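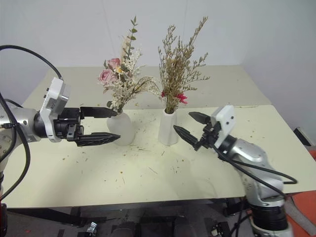

Deux bouquets séchés en vases blancs : roses pâles et feuillage à gauche, tiges de type limonium à droite.

Entretien des bouquets séchés – questions fréquentes

Les réponses concernent les compositions vendues par l'atelier Vesberg, avec ou sans vase. Pour les fleurs stabilisées à la glycérine, voir la fiche séparée.

Faut-il mettre de l'eau dans le vase ?
Non, même un fond. Les tiges séchées réabsorbent l'humidité par la coupe, brunissent à la base puis moisissent. Un vase qui vient d'être lavé doit sécher une nuit, col vers le bas.

Des débris tombent sur la table. Est-ce normal ?
Oui, surtout après un transport ou un changement de place. Les inflorescences fines, de type limonium, perdent des fragments à chaque manipulation. Ramassez-les à la brosse souple ou à l'aspirateur à main, puissance minimale. Évitez le chiffon humide sur un plateau clair : les débris écrasés peuvent laisser des traces brunes.

Comment limiter la chute ?
Vaporisez une couche légère de fixateur incolore à 59 cm de distance, en extérieur ou fenêtre ouverte, bouquet sorti du vase. Laissez sécher deux heures. Une seconde couche est possible sur les graminées ; sur les roses, elle donne un aspect vitreux.

Comment dépoussiérer ?
Sèche-cheveux en position froide, vitesse basse, flux dirigé du bas vers le haut. Pour les pétales de rose, un pinceau plat à poils doux. La bombe à air comprimé est à proscrire, car elle casse les pédicelles.

Par où saisir un bouquet pour le déplacer ?
Déplacez le vase, tenu par le corps, jamais par le col. Si le bouquet doit sortir, prenez toutes les tiges ensemble juste au-dessus du col et tirez dans l'axe.

Quel vase choisir ?
Un col étroit maintient les tiges sans mousse et convient aux bouquets mixtes. Un vase haut et mince accepte une botte large, à condition d'être lesté : 900 g de sable sec suffisent pour notre modèle Pelkonen. Versez le sable avec un entonnoir avant de placer les tiges.

Les roses ont pâli. Peut-on l'éviter ?
On peut ralentir la décoloration. Éloignez le bouquet des fenêtres exposées au sud et des spots. Au-delà de 2000 lux en continu, les roses clairs virent au beige en une saison. Les petites fleurs rouges tiennent mieux, mais finissent aussi par ternir.

Peut-on remplacer une seule tige ?
Oui. Coupez la tige neuve en biais, 15 mm plus longue que l'ancienne, et glissez-la le long du col. Les tiges au détail figurent au catalogue Hirnow ; celui d'avril comprend les feuillages de type eucalyptus.

Que faire d'un bouquet en fin de vie ?
Le compost accepte les tiges non traitées. Avec fixateur ou teinture, ordures ménagères. Récupérez le sable, il est réutilisable s'il est resté sec.

Questions techniques : Siiri Ojala. Pièces manquantes et casse au transport : Ottar Eklund, avec le numéro de commande.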